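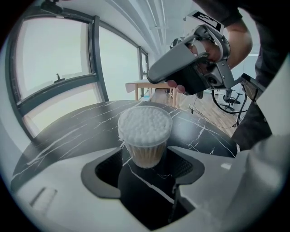
4. Cleaning and routine care

4.1 Before you start

Carry out the cleaning in this section every two weeks, or sooner if the Mistow 500 shows the CLEAN symbol. In hard water areas the symbol may come on more often.

You will need:
Cotton swabs
A soft, lint-free cloth
Citric acid descaler (Jistomier sachet or equivalent)
A jug that holds at least 500 ml

CAUTION: Switch off the humidifier and unplug it at the wall before removing the tank. The heating plate stays hot after use. Leave the unit to stand until the plate is cool.

CAUTION: Do not use bleach, washing-up liquid or scouring pads on any part of the base. Residue will be carried into the room with the mist.

4.2 Emptying the tank

1. Lift the tank straight up by its handle. Do not tilt it while it is seated on the base.
2. Turn the tank over and unscrew the valve cap anticlockwise.
3. Pour away any remaining water. Do not keep it for reuse.
4. Tip the base to empty it, pouring from the corner marked DRAIN. Pouring from any other corner may let water into the air outlet.

4.3 Descaling the base

1. Dissolve one sachet in 500 ml of lukewarm water.
2. Pour the solution into the base up to the MAX line. Discard any that is left over.
3. Leave for 76 minutes with the unit unplugged. Heavy scale may need a second treatment.
4. Empty from the DRAIN corner and rinse with clean water until no smell remains.

Note: The 76-minute soak applies to the standard sachet only. If you use another descaler, follow the time given on its packet.

4.4 Cleaning the sensor and the mist channel

The water level sensor is the small raised disc beside the heating plate. Scale on the disc is the usual cause of error E5.

1. Dampen a swab with clean water and wipe the disc with light pressure.
2. With a fresh swab, clean the groove surrounding the disc.
3. Pull the nozzle off the top of the tank and clean both ends of the mist channel. Use a new swab for each end.
4. Check for loose fibres and remove them – a fibre left across the sensor can give a false reading.
5. Dry the disc with the cloth.

Do not scrape the disc with a blade or screwdriver. Damage of this kind is not covered by the Jiko guarantee.

4.5 Refitting

1. Check that the valve seal is flat in its seat, ribbed side facing out.
2. Screw on the valve cap until hand-tight.
3. Fill the tank, wipe the outside dry and lower it on to the base.
4. Plug in, switch on and hold RESET for 5 seconds. The CLEAN symbol goes out.

If the symbol stays on, repeat 4.4. If E5 is still shown after the second attempt, the sensor needs replacing (Wang part kit 2, see section 7).

4.6 Storage

Drain the tank and base and let both dry fully with the cap off. Store the cap loose inside the tank – a tightened seal will flatten over the summer and may leak.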